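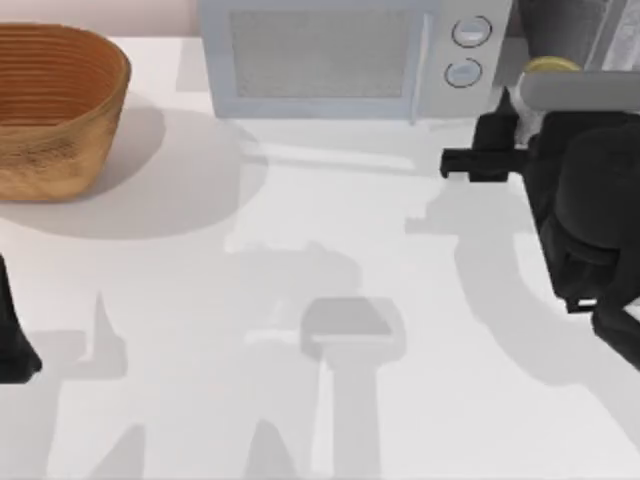 Prultlow > Facilities > Equipment Planning > Minutes

Last updated: September, 4:10 PM

Equipment planning meeting, minutes

Chair: Phyllis Tapley. Danance and Štěpánek sites by phone.

1. Previous minutes
Accepted with one correction. The Standlow quote was for arms without grippers.

2. Two-arm bench cell
Tapley presented the simulation work for the kitchen appliance tasks. The current model has a white table, a microwave with two round buttons on its control panel, a woven basket to the left of it, and two black arms. Danance asked whether the real bench needs the same layout. Agreed that it does for the first purchase. Table finish to be matte white. The woven basket will be bought locally and is not a line item.

3. Budget
Arms and mounts: $2,000 deposit, due on order. Spare gripper fingers: $415. Štěpánek asked for a second deposit of $2,000 to be held for a duplicate cell. Deferred until the first cell passes acceptance.

4. Microwave
Any countertop model with the controls to the right of the door. Push buttons preferred over a dial. Depth must leave clear table in front for both arms. Tapley to send the maximum width to purchasing.

5. Lighting
Arm shadows on the tabletop are strong in the simulation. Danance wants diffuse overhead panels priced before the bench position is fixed. Not in the present budget.

6. Delivery
Standlow lead time is 33 days from deposit. Power drop at the bench to be finished before then.

Actions
Tapley: microwave width, purchase order for arms.
Danance: lighting quote.
Štěpánek: written case for duplicate cell.

Meeting closed 3:25 PM.

2 comments | 0 shares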